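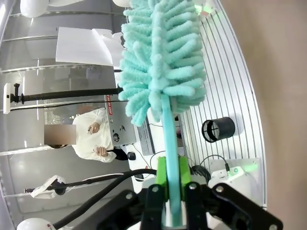 Open day at the Lenance toll house, Warnach

The Lenance toll house opens to visitors only a few days a year, and on 23 August 2019 I took the early bus out to Warnach to see it. The stop is at the bottom of the hill. From there it is a short walk past the sawmill, and the signs are easy to follow. Admission was 3 dollars, paid at a table by the gate.

The house was built for the keeper of the old turnpike and has two floors. Groups go in by turns. Ours was led by Ilham Govindasamy, who has spent several years on the history of the road and knew the answer to nearly every question. She started in the front room, where the keeper took the money through a side window. The window still opens. A board next to it lists the charges for carts, horses and cattle, with sheep priced by the score.

Upstairs are the bedrooms and a narrow room lined with shelves, where the Hutapea collection is kept. The Hutapea family ran the house after the tolls ended and saved nearly all the paperwork. There are 291 ledgers and account books, and 31 of them were out for the day. Visitors could not turn the pages, but a printed sheet gave the text of the open ones. One entry from a July long ago records a wagon of window glass that went into the ditch, with a long argument over whether the toll was still due.

The stairs are steep and have a rail on one side only. Anyone who has trouble with stairs can see copies of the main ledgers on the ground floor.

Tea and sandwiches were served in the barn. The cheese sandwiches were gone by noon. I then walked the first 2 miles of the old road toward Serkier, as far as the stone bridge. The surface is rough past the second gate and boots are a good idea. The last bus back leaves Warnach at ten past five, from the side of the road with the mailbox.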